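Last updated October 2026. Will get to the rest of the questions when the lunch rush lets me.

# Favell Supper Club: Questions We Get A Lot

Read this before emailing please. Half the inbox is already in here. Order line is for orders only.

## Ordering

**How does it work?**

We post the menu, you pick, we cook it that night, you collect or we drop it off. One menu a week. No full-time restaurant, no tables, no walk-ins. Kitchen is on Ammont Street, blue side door, buzzer marked Favell.

**When does the menu go up?**

Noon, the day after the last service. Sometimes later if the fish guy hasn't called back. Refreshing the page won't help, it goes out by email at the same time.

**Cutoff for orders?**

3 pm the day before. It's a hard cutoff. We shop off the list at 3:15 and whatever's not on the list isn't getting bought.

**I missed the cutoff. Can you squeeze me in?**

Maybe. Ask for the leftover list. A few portions usually come loose when somebody cancels. It's first reply, first served, and you don't get to choose the side.

**Minimum order?**

Pickup, none. One bowl of soup is fine. Delivery is $40 before tip.

**Can I change my order?**

Before cutoff yes, use the link in your confirmation. After cutoff you can add bread or dessert if there's any left. You can't swap mains. Please don't reply to the confirmation email, it goes to an adress that no one opens.

**Do you take cash?**

At pickup, yes, small bills. Delivery has to be paid online.

## The food

**What kind of food is it?**

Changes. Natália Zeman runs the kitchen and she grew up on Czech and Portuguese cooking so there's a lot of pork, cabbage, salt cod, dumplings, paprika. Then a week of Thai curries if she feels like it. Menu is four mains, two soups, three sides, one dessert.

**What sells out first?**

The duck. Always the duck. Then the potato dumplings with smoked pork, then the caramel custard. If the duck's on, order the same day the menu comes out.

**Is the cod thing very salty?**

No. Soaked two days, water changed a lot. It's baked with potatoes, onions, olives, egg on top. If you've had a bad one somewhere else, try ours.

**How big are the portions?**

One main feeds one hungry adult. Family trays say four and mean four. Sides are pint containers, good for two people. Soup is a quart.

**Why no fries?**

They don't travel. We tried. Tried a vented box, tried double frying, tried a paper bag with the top open. Limp every time. Roast potatoes hold up so that's what you get.

**Can I get it spicier?**

Add the green chile sauce, $3, comes in a little cup. It's hot. The red one is milder and better with the pork if you ask me.

**Kids menu?**

Buttered noodles with chicken, or buttered noodles without chicken. Apple slices come with it. Available every week whether or not it's printed.

**Is the bread yours?**

Rye is ours. The rolls come from Tapia Bakery, two blocks over, delivered at 2. They do them better than we could and we've stopped pretending otherwise.

## Allergies and diets

**Gluten free?**

Some mains are, marked GF on the menu. We use flour in the same room all day, so if you have celiac we'd say skip us. Sorry. The roast chicken with rice is as safe as we get and it still isn't safe enough to promise.

**Vegetarian?**

One main every week, minimum. Mushroom paprikash is the one people write in about. It's back most months.

**Vegan?**

Ask. The soups usually can be, the mains usually can't. Butter is in nearly everything else.

**Nuts?**

Walnuts and hazelnuts in desserts, peanuts in curry weeks. Put the allergy in the box at checkout, NOT in the delivery notes. Delivery notes only print on the driver's sheet and the kitchen never sees them.

**Do you post calories?**

No. Menu changes too often for it.

## Pickup and delivery

**Pickup hours?**

5:00 to 7:30. Last names A to M before 6:15 if you can manage it, that keeps the hallway clear. If you can't, come whenever, it'll be held warm until we close.

**Where do you deliver?**

Ammont, Modow Heights, and the river side as far as the old rail bridge. Past the bridge is a no for now, the food sits too long. Type your zip in at checkout and it'll tell you.

**Delivery fee?**

$5 flat. Goes to the driver, all of it.

**Can I pick a delivery time?**

You pick a window. Early is 5:15 to 6:15, late is 6:15 to 7:15. Early fills up faster. The driver texts when you're next.

**My order's late. What do I do?**

Give it ten minutes past the window, then text the number on your receipt. Texting is quicker than calling. Phone's across the room from the stoves and it's loud in there.

**Something was missing.**

Text us that night with your order number. We'll credit it or run it over if the driver's still out. Next day is harder but do tell us.

**Is the packaging microwave safe?**

The clear containers yes, lids off. Foil trays no. Soup cups yes but they get very hot on the bottom.

## Reheating

**Best way to reheat the duck?**

Oven 400, skin side up, no foil, 12 minutes. Don't microwave it.

**Dumplings?**

Steam them. Colander over a pot works. Or slice and fry in butter the next morning with an egg, which a lot of people say is the whole reason they order extra.

**Can I freeze it?**

Soups, paprikash, goulash: yes, up to two months. Cod: no, goes watery. Custard: no. Noodles: you can but why.

## Groups and catering

**Do you cater?**

Small stuff. Up to 40 people, trays only, you pick up. No staff, no chafing dishes, no setup. Two weeks notice, three in December.

**What does it cost?**

Depends on the menu. A typical order for 40 comes in at roughly $500 with two mains and two sides. Half down to hold the date.

**Office lunches?**

We can if you order the night before's menu as trays. Cold pickup from 10:30, you reheat. Not set up for hot lunch drop off.

**Can you do a wedding?**

No. We did one, in July, outdoors. No.

## Gift cards and the mailing list

**Do you sell gift cards?**

Yes, online, any amount from $20. They don't expire. Code comes by email, print it yourself if you want somthing to put in a card.

**How many people are on the list?**

1,691 at last count, and 491 of those ordered at least once this summer. So no, we're not going to run out of customers if you unsubscribe, please feel free.

**I signed up and never got a menu.**

Spam folder. Then the promotions tab. Then write to us and we'll add you by hand. 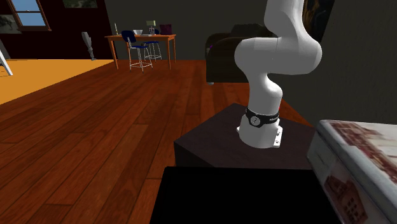
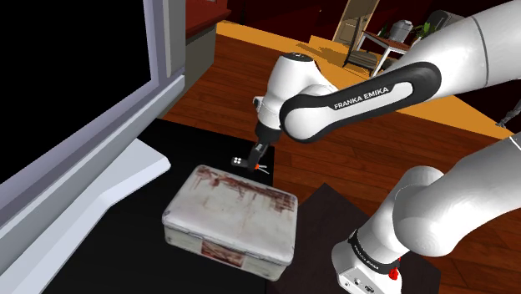 **Can I forward the menu to a friend?**

Please do. They'll need to sign up on their own to order though, the order link is tied to your email and if they use it their dinner gets charged to you. Has happened twice.

## Everything else

**Are you hiring?**

Drivers, yes. Own car, free from 4:45 to 8, okay with stairs. Kitchen is full right now. Write anyway and we'll keep your name.

**Will you ever open a real restaurant?**

Looked at a space in Modow Heights. Rent was silly and there was no hood. Still looking, no rush.

**Can I have the recipe for the rye?**

Natália gives it out if you ask at the door. It's long and starts with a sourdough you have to feed for a week. Bring a jar and she'll give you a bit of ours to get going.

**Do you take the containers back?**

Clear ones, washed, with lids. Crate is inside the side door on the left. We can't reuse them for food but the paint class upstairs goes through a ton of them.

**Holiday weeks?**

Closed the last week of December and the first of January. Thanksgiving is sides and pies only, separate menu, separate cutoff, goes out to the list two weeks ahead.

**Parking?**

Loading zone out front is fine for five minutes. Not the pharmacy lot, they tow.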